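Voveo Linen and Laundry Trial
Interim progress report, second period
Prepared for the Ostel Fund

1. Where we are

The grant agreement asks us to report against the work plan, so this report does that. The short version is that the beds are getting made, the linen is getting sorted, and I remain unconvinced that the system we adopted in the spring deserves the credit for either.

For anyone joining at this stage: the project covers linen handling at the Monier guest house, from the laundry chute through to a made bed. The original proposal promised shorter turnover, fewer lost items and less rewashing. We are 7 months in.

2. Linen handled

We logged 2,326 pieces in the period. I would ask the Fund to treat that number with some care. It counts every time a piece crosses the sorting table, so a pillowcase that goes back for a second wash shows up twice. The logging sheet has a box for rewashes, and it was left blank on many of the pages I checked. We could have been handling a great deal of linen, or a modest amount of linen repeatedly. The sheet can't tell us which.

A revised sheet goes into use in August. It puts the rewash box at the start of the line, where it is harder to skip.

3. Pillowcases

The work plan calls for one method of casing a pillow, used for every bed. We picked the inside-out method (hands into the case, grab the far corners, flip it over the pillow) after reading a good deal of advice in its favor. In practice it works well with the small cases. With the larger white ones it is awkward. The pillow goes in crooked, the seam ends up halfway across the front, and the far corners stay empty while the open end bulges. Most of the time saved on the flip gets spent tugging the hem back into line.

We now pull the large cases on the old way, hem gathered up first, then worked down over the pillow a bit at a time. It's slower on paper. I haven't seen it be slower at the bed. The written procedure still describes the flip for all sizes and will need to be changed before the next audit visit.

Creasing has not improved. The proposal claimed that folding cases straight from the dryer would do away with pressing. The cases come out of the cupboard with fine creases anyway. Guests have not complained, so I'd suggest dropping the target instead of buying a press to meet it.

4. Knitwear and small items

This line was added at the Fund's request after the first period. Guests leave socks and scarves in the bedding, and knits that go through a hot cycle with the sheets come out in poor condition. The plan was a separate basket, a cool wash and flat drying.

The separate basket exists. Whether things reach it depends on who strips the bed and how much of a hurry they are in. Small knits hide well inside a duvet cover. We have had around 10 pieces returned to guests, which I was pleased about until I noticed we have no record of how many went through the sheet wash first. A returned item and an undamaged item are reported on the same line. They should be on separate lines.

Long knitted pieces should also be supported along their length when picked up damp, as they stretch if lifted by one end. The guidance sheet says this in one sentence at the bottom of page 2. I doubt it is being read.

5. Spending

On budget, with an underspend on shelving. The Oosthuizen racks we priced in the proposal turned out to be deeper than the cupboard. We have kept the existing shelves. I would like permission to carry the difference over to replacement pillowcases, where the need is plainer.

6. Next period

Revise the pillowcase procedure by size. Start the new logging sheet. Separate the returned-item line from the undamaged-item line. Shake out every duvet cover before it goes in the chute, and see whether that one step does more than the rest of the plan put together. I suspect it will.

Bedding and knits, this period: 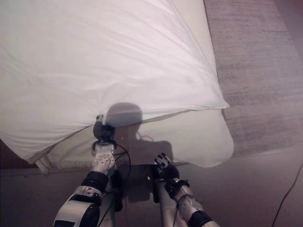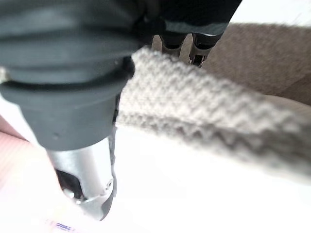
7. Comment received on the draft

Monier has read the draft and thinks section 3 is too hard on the flip. In their view the large cases are simply a snug fit for the pillows we bought, and a case one size up would go on either way without the tugging. They would rather see two sizes tried side by side on a Tuesday changeover before the procedure is rewritten. They also ask that the knit basket be moved next to the chute, where people stripping beds already have to stop.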